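**Progress report to the Callevance Fund: second reporting period**
Kutham Home Services, Fimadari handling project

**1. Position at the end of May**

The project remains within budget and is one month behind the timetable agreed at the outset. The delay arose in the training stage, where the rota had allowed too little time for staff to learn the hand-held grippers before being asked to work at normal speed. A revised timetable is attached to the finance return.

The Fund will recall that Kutham supplies sorting and tidying services in clients' homes, and that the grant supports the gradual introduction of automated handling for small items. In the present stage employees carry out ordinary sorting with hand-held grippers, and the recorded work is used to teach the Fimadari arm, which stays at the depot until the next review. Fourteen employees have now completed the training. Two have asked to remain on conventional duties and have been accommodated without any change to their pay or grade.

**2. Work carried out**

Sorting tasks in bedrooms have taken up most of the period. Earlier trials at the depot used a bare bench and a fixed set of objects, which gave tidy results of limited value. Staff now work on beds and other soft surfaces, among the bedding and clothing that a household would normally have out. Hair ties, bracelets, clips and rings are handled one at a time, with a shallow lid or tray used to keep accessories together.

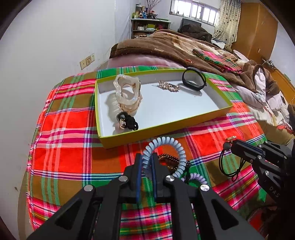

Small jewellery should stay a hand task for good, in the view of Cui, whose written response to the draft of this report is reproduced in part with permission. The response continues: "I can pick up a ring with my fingers without thinking. With the gripper I have to think every time, and by the afternoon I am tired in a way I never was before. If the arm learns from us, I would like it to learn the boring things first, the socks and towels, and leave us the work where people trust us with what they own."

Management takes this point seriously. The order of tasks for the next period has been changed so that folded textiles come first, and no decision on jewellery will be made before staff have been consulted again.

**3. Effects on staff**

The working day has altered more than was foreseen in the application. Sessions with the grippers are now limited to 40 minutes, followed by a change of task. Before this limit was introduced, five employees had reported soreness in the wrist or forearm. The supplier has been asked to provide a lighter handle, and a reply is awaited.

Conversation during work has also declined. Teams used to talk while sorting, and several employees said that they missed this. Shared tasks have therefore been restored at the start of each shift, before recording begins.

On the question of employment, the undertaking given in the application stands: no post will be withdrawn as a result of the project during the period of the grant. Staff representatives have asked for a similar undertaking covering the year after it ends. The matter is under discussion, and the Fund will be told of the outcome.

**4. Next period**

- Complete the textile tasks and begin supervised trials of the arm at the depot.
- Review the session limit with staff.
- Agree a written procedure for clients' valuables, including who may handle them and how loss or damage is reported.
- Submit the consultation findings with the next return.

No additional funds are requested. Approval is sought to move the unspent travel allowance into the training budget.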